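Trovance Hand-Held Gripper Kit: Evaluation Data Card
Kit under review: Trovance two-gripper capture kit, supplied by Stelari

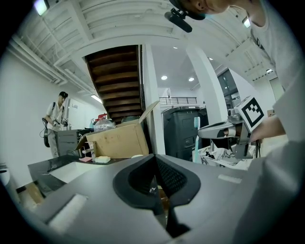 Release date: 2023-12-28
Maintainer: Binta Nnaji
Release name: Drona
Status: frozen, bug fixes only

Summary

Drona is the recording set made during our evaluation of the Trovance kit. It is released so that other groups can check the tracking and synchronization results before ordering. It was not designed as a training set for a general policy, and task variety is limited. The kit was bought at list price. Stelari answered support questions but did not see the results before release.

Contents

Sessions: 79
Operators: 11
Grippers per session: 2
Longest session: 2880 seconds
Tasks: cloth folding, moving small blocks, opening and closing boxes, free handling

Each session folder holds one video file per gripper, one pose file per gripper, a jaw width log, and a notes file. The notes file is plain text and was typed by the operator at the end of the session. Spelling has been left alone.

Pose tracking

Pose comes from onboard video and inertial data. Marker detections are stored separately and are not fused into the pose file. Use them to check the relative pose between the grippers when one is in view of the other. The marker cube has to be seated fully before calibration. A cube that sits slightly high gives a constant offset that passes the vendor's calibration check.

Tracking is dependable in rooms with fixed furniture and even light. It degrades close to blank walls and when cloth covers most of the view. Segments with lost tracking are flagged with valid = 0. They have not been interpolated.

Synchronization

The two grippers share a clock only after the pairing step. If one unit restarts, pairing must be repeated, and the software does not warn about this. Three sessions were recorded unpaired. They are in the folder unpaired and should be left out of any two-handed evaluation.

Jaw width

Width is reported in millimeters. Zero is set with the jaws closed and nothing between them. Drift over a long session was small for rigid objects. For thin cloth the reading is close to the noise floor, so use video to confirm contact.

Handling notes from the evaluation

The grip is comfortable for short tasks. Operators with small hands reported reaching for the trigger. Cable strain relief is the weakest part of the design, and we taped ours. The supplied carrying case does not fit both units with cubes attached.

Known issues

Session notes from November use an older task naming scheme. A lookup table is in task_names.csv.
Timestamps in the jaw width log are in microseconds; all others are in nanoseconds.
The loader fails on an empty notes file. Fixed in the Trindade branch, not yet merged.

Privacy

Bystanders and operators may appear in the video. All of them signed a release. Audio was removed. Removal requests go to the maintainer, and affected sessions are withdrawn in the next release.

License

Data: noncommercial research use, with attribution.
Loader code: MIT.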